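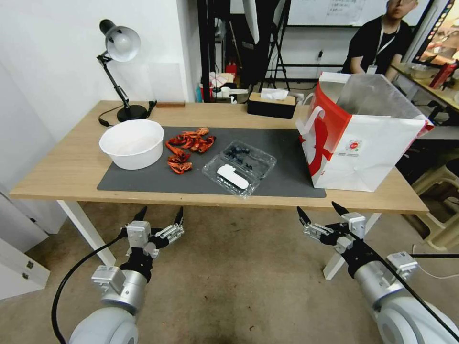 By a contributing writer, Fleliton Review
Opinion, June issue

The benchmark has a score and I don't trust the score

The Nosix report has been going around for a few weeks now, and the line people quote from it is the success rate: 69 percent on household table tasks, two arms, one policy, no task-specific tuning. I have read it twice. I think the work is decent and the engineering behind it is probably better than decent. I also think the number means a good deal less than the people passing it around believe, and that the method section tells you so if you are willing to sit through it.

Start with the data. The group at Plirnora recorded 2886 demonstrations by having operators drive the arms through each task. Then they filtered. What went into training was 2325 of them. The report gives one sentence to the difference, saying that episodes with "hesitation, regrasping or operator error" were removed. That is more than 500 recordings of a skilled human using this exact hardware and having a bad time of it. I would pay to see those. If a person with two good eyes fumbles a berry with a pair of pointed metal-linked fingers, that tells me something about the fingers, the cameras and the task. Throwing it out may make for a cleaner policy. It also hides the best difficulty estimate the group had.

There is a second cost, which the report doesn't discuss at all. A policy trained only on smooth demonstrations never sees what a person does after a slip. Recovery is the part of manipulation I care about most, and it lives in precisely the kind of episode that got cut. The authors then list "limited recovery behavior" under future work, as if it had arrived from somewhere else.

Now the tasks. I like the choice of objects, and I'll say so without grudging it. Crawfish shells are a nasty thing to hand a robot. They curl, they hook onto each other, and no two pieces are the same shape. Blueberries in a clear clamshell are nasty in a different way, small and round inside a box that depth sensors are bad at seeing. Put those beside a plain white bowl on a dark mat and you have a fair tabletop problem, much closer to the end of a real meal than the colored blocks we have all been looking at for years. Even the clutter at the back of the desk, the lamp and the tissue box, is a step up from a bare bench.

But read how it is scored. For the shell task, success is "the majority of shell material transferred to the receptacle." Majority by what? Weight, pieces, somebody's eye? The report doesn't say. For the fruit task, an attempt counts if the gripper removes a berry and releases it over the target. A crushed berry counts. A berry that bounces off the rim counts too, on my reading, though I would be glad to be corrected. If you clear half the shells off my table and leave the rest, I have a table with shells on it. I wouldn't call that a success, and I doubt the authors would at home.

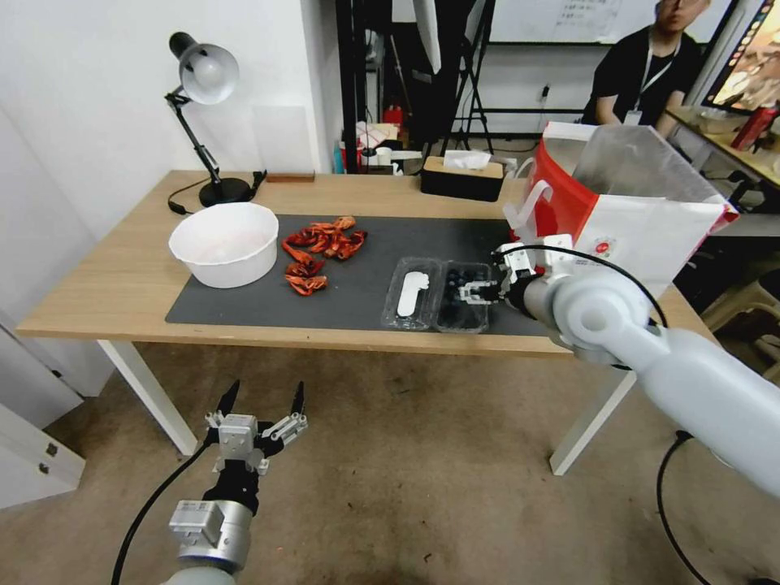

One gripper over the blueberry compartment, the shells to its left on the mat.

Then there is the count. Each of the five tasks was run 20 times. The 69 percent is the average over all of them, and averages of this sort are very good at covering for each other. Two easy tasks near the ceiling can carry a hard one that mostly fails. The per-task results exist, but only as bars in an appendix figure with no numbers on them. I held a ruler to my screen and I am fairly sure the shells came in below half, but a reader shouldn't need a ruler. And at 20 runs apiece, a swing of three or four either way is ordinary luck. The report says the method beats its baseline on the fruit task by a margin smaller than that, and calls it a "consistent improvement."

I know the usual answer, having given it myself. Robot trials are slow. Someone has to reset the table, restack the shells, refill the box, and stop the arm when it decides to go through the lamp. All true. Slow trials are a good argument for modest claims, though, and the abstract isn't modest.

What bothers me more is the room. As far as I can tell from the report, every demonstration and every test happened at one desk, with one mat and the same furniture behind it. The phrase "in-the-wild objects" turns up four times. I grant them the objects. The wild is another matter. A policy that has watched thousands of recordings at one desk has had every chance to learn that desk, down to where the lamp stands and how a red and white shopping bag looks at the right-hand end. Move the bag to the left and run it again. Swap the dark mat for a checked tablecloth. These are cheap things to try, an afternoon's work each, and either would have told me more than the entire ablation table does.

The Dimaculangan group did something like this last year with drawer opening. They published the score at the home bench next to the score in a borrowed kitchen, and the second one was ugly. I remember the grumbling that the paper had undersold itself. I have cited it more than anything else from that season, for the plain reason that I knew what to do with it — I could look at my own bench number and guess how far it would fall.

So here is what I would ask of the Nosix authors before anybody else puts that percentage on a slide. Release the discarded episodes, with the reason each one was dropped. Print the five task results as numbers. Define "majority." Report how many berries were whole at the end. And run the shells once more in a room the robot has never seen, even if it's only the one down the hall.

My guess is that the shell score would fall hard and the fruit score would hold up better than I expect. I would like to be shown either way.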